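**Gripper comparison, simulation phase: progress report for May**

To: Shirin Mousavi, Grinham
From: Shahla Parsa, manipulation group, Cludmont

Simulation runs for the first two grippers are finished and the third is under way. The fourth has not been started. Spending is within the amount agreed for this phase. We are asking for one change to the plan, described near the end.

## What was done

The plan calls for four grippers to be compared in simulation before any of them is bought or mounted on the arm. Asif Magsi set up the test so that each gripper gets the same objects in the same starting positions, with the same arm model and the same controller. The only things that change from one gripper to the next are the gripper model and the opening width that goes with it.

We have logged 954 grasp attempts so far. Most of these belong to the Gireo parallel gripper and the Rizvi parallel gripper, which were first in line. The remainder are early runs on the long-finger version of the Rizvi, and we do not want to draw anything from those yet.

Each attempt is recorded from the wrist camera, along with joint positions and finger force. Parviz Shahbazi wrote the script that sorts attempts into held, slipped, and missed. He checked its output by hand against a sample of the recordings and found that it was calling some slips "held" when the object turned in the fingers but did not fall. We added a rotation limit and sorted everything again. The numbers in the attached spreadsheet are from after that fix, so please discard the sheet we sent with the last report.

## Results so far

Round objects, including the fruit, are handled well by both grippers as long as the approach is centered. The Rizvi is a little more forgiving when the approach is off to one side. The Gireo closes faster, but it tends to push round objects ahead of one finger before the other makes contact.

Mugs are harder. With a mug standing upright, both grippers do fine across the rim or around the body. With a mug on its side, the choice of grasp matters much more than the choice of gripper. The planner likes to go for the handle, and a handle grasp often lets the body swing.

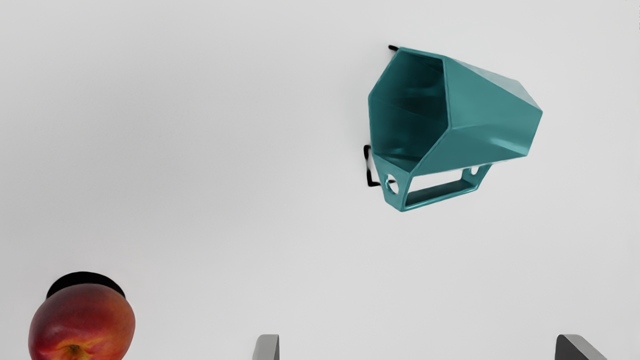
Asif tried a version of the planner that gives less weight to the handle and more to the body. Slips went down for both grippers. Misses went up slightly for the Gireo, whose opening leaves less room on each side of a mug body. We are keeping both planner settings in the comparison for now and reporting them separately.

We also compared two camera placements. Moving the wrist camera back gave a wider view and made it easier to find objects near the edges, but the fingertips became too small to be useful for the last part of the approach. We went back to the original mount for all scored runs.

## Problems

- The simplified mug model has flat sides. Contact on a flat face is more stable than it would be on a curved one, so mug results are probably better than we would get on the real arm. Czesław Wysocka is preparing a smoother model, and we will repeat part of the mug set with it.
- Shadows in the renderer come out solid black with hard edges. The object detector sometimes included part of a shadow in its outline, which shifted the grasp point. Softer lighting has been tested but not yet applied to the scored runs.
- We lost over a week of run time when the controller update changed the default closing speed. The affected runs were thrown out and are not part of the total given above.

## Requested change

We would like to drop the fourth gripper from the simulation phase and use the time to rerun mugs with the smoother model and softer lighting. The fourth unit is close in size and stroke to the Gireo, and we expect it would tell us little at this stage. It could still be included in the hardware phase if Grinham wants it there. The change would not affect the budget.

## Next steps

Asif will finish the long-finger runs. Czesław will deliver the new mug model, and Parviz will rerun the detector check with the changed lighting before we score anything with it. If the change is approved, the mug reruns can start right after that.

We need an answer on the fourth gripper before the Wednesday call so that the run queue can be set.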